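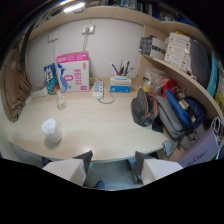 Home Topics Threads Archive Log in

Filed under: Small Spaces / Desks / Cable Sanity

Alcove desk, part two. Part one covered the shelf. Today is the surface: what stays on it, what moves, and where the power goes.

1/ Constraints first. Wall on one side, curved shelf coming down the right, rounded front edge. Nothing can be clamped to that edge without wobbling. I tried a clamp lamp from Zeltero in October and returned it. Light comes from overhead and that is enough.

2/ Power. Outlets are on the back wall, above desk height. The strip lies flat at the back, blue switches facing up. Individual switches matter more to me than surge ratings. I turn off what I'm not using and leave the plug where it is.

3/ The gray cord is the unsolved part. It is longer than the desk needs, so it loops out over the surface and takes writing space. Options: coil it and tie it, run it along the back wall, or buy a shorter strip. Coiling a cord that carries a heater is a bad idea. I don't run a heater here, but I would still leave the coil loose.

4/ The big white box with the pink band stays against the wall. It is one of the bigger things on the desk surface, so it goes where it can't be knocked with an elbow. Snacks lean next to it. They are not stationery, and I have stopped pretending they will live in the kitchen.

5/ Pens stand upright in a small box toward the back right. A Punstead organizer with nine compartments lasted a week. Sorting pens by type took longer than finding one. One container, all colors, dead ones thrown out when they fail.

6/ Cotton tub and the small bottle sit forward and left. I use them daily and they are light enough to slide aside with one hand. Anything heavier goes behind them.
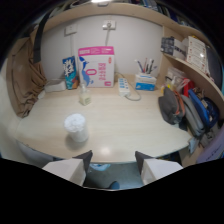
Brarnumon: Wouldn't adhesive clips under the shelf fix the cord? I did that on mine and it took ten minutes.

7/ Re clips: possible. The shelf curves, so the run would be longer than it looks. I'll measure before buying anything.

8/ Remaining problem is the right end. Zip pouch, plastic bag of small items, folder, fabric, all in one pile. The plan is to stand the folder up on the shelf and give the pouch a hook. The bag gets emptied and sorted, then discarded.

9/ Part three when the cord is done.

Comments (3)

pietrzak: Flat strip on the desk collects dust in the unused sockets. Buy the plastic covers.

deskbound48: Agree on the single pen container. Did the organizer go back too?

mlo_267: Please post the cord length when you measure. Same alcove problem.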